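Menon Helpdesk – ticket log
Subject: Workstation shuts down without warning under load
Status: Resolved

Monday, 09:40
User reports the desktop running Pallora powers off during long exports. No blue screen, no error. Event log shows Kernel-Power 41 only.

10:15
Stress test started. CPU reached 95 degrees within three minutes, then the machine cut out. Idle temperature also high.
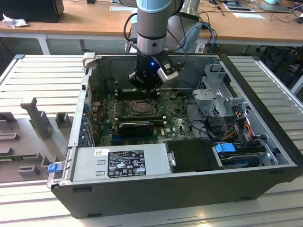

Memory test passed, three full runs. PSU swapped for a known good Hatesus unit – same fault, so the original went back in.

11:30
BIOS fan profile had been set to quiet. Reset to default. Shutdown now takes about 19 minutes to appear instead of three. Better, not fixed. 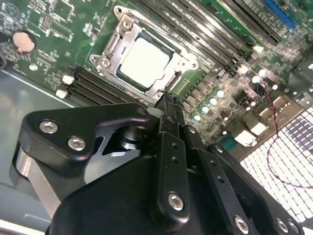
Old thermal paste was hard and patchy. Cleaned off with isopropyl and replaced with Cavari paste. Case filters blown out.

14:05
Export queue repeated from the user's own project files.
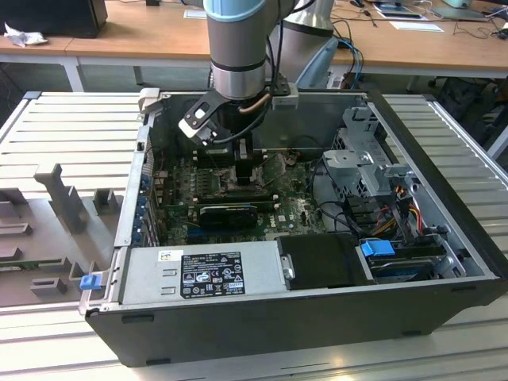
No shutdown by 16:30. User asked to leave the fan profile alone and to reopen this ticket if the fault returns.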